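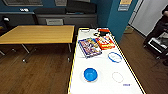
Ticket 332 — Skusadix club, table-clearing challenge. Status: open, but so close! We finally got through a whole evening with no dropped connections, so this one is purely about the detector losing the plate. The bowl is rock solid. It's bright blue on a white tabletop, and the Hindow detector grabs it every single time. The plate is white with only a thin blue rim, and in the run log its box flickers on and off until the planner gives up. The two cereal boxes overlap a little farther up the table, and I half expected those to be the problem, but they come back as two separate objects with great scores.

Steps to reproduce: load the Lomar task file, start the detector, wait for the first full pass, ask for "plate". Fails with code 905, target lost.

What I've tried so far

Restarted everything, obviously. Same code.

Lowered the confidence cutoff. The plate came back, and so did the faint ring on the table next to it, which got labeled as a second plate. Very funny, not useful. Put the cutoff back where it was.

Turned off auto exposure and set it by hand. BIG improvement — the rim stays visible to the detector and the plate held for 12 passes in a row before it dropped. On auto it never made it past three.

Swapped to the older Cordeiro weights from January. Worse on the plate, fine on the bowl. Swapped back.

Update, 2022-09-25

Fixed exposure is now in the startup file so no one has to remember it. I also made the tracker keep a lost object for a few passes before throwing 905, and wow, what a difference. 13 tries, one failure, and that one was a bad grasp, so it belongs in a different ticket.

Still to do: mask out the ring so we can try the lower cutoff again, and collect more training shots of white dishes on white. If you have plain plates at home, bring them!

Leaving this open until someone else repeats my result on the other laptop.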